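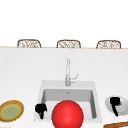 Site visit: Standside, Phase 2

Standside is the waterside scheme at Firgate, on the old timber quay. The first phase is occupied. Phase 2 opened to prospective buyers on Tuesday, and I joined the ten o'clock tour, led by the site manager, Mahmoud Fahmy. Hard hats and boots were issued at the gate.

The second phase consists of 23 flats in two blocks, Hinojosa and Temier, set at right angles to each other with a shared entrance court between them. Hinojosa is the further advanced. The roof covering is complete, the windows are in and first-fix electrical work has reached the third floor. Temier is at frame stage, with scaffolding on all sides, and was not open to visitors.

Access to the upper floors of Hinojosa was by the main stair, as the lift had not been commissioned. The stair is precast concrete, to be finished in rubber. Each block has 4 storeys above an undercroft car park. The undercroft floor is set above the quay level, and the plant room has been moved up to the first floor on the advice of the drainage engineer.

We were shown a two-bedroom flat on the second floor. Internal walls were boarded and taped. Kitchens are open to the living room in all the larger flats, and buyers who reserve before December may choose the worktop and door finish from the developer's standard range. After that date the order is placed and the choice is fixed. Heating is by a communal system with a meter in each hall cupboard. I asked about standing charges and was told that the figures would be in the sales pack. They were not in my copy.

Outside, the quay wall has been repointed and the new path runs for some 859 metres, from the footbridge to the slipway. The last stretch is still fenced. The public will have access during daylight hours, and the management company will maintain the surface and lighting.

Parking is one space per flat, with visitor bays off the access road. Cycle storage is beneath Temier and will not be available until that block is handed over. Hinojosa residents will use a temporary store by the gate.

The tour ended at the sales office at half past eleven.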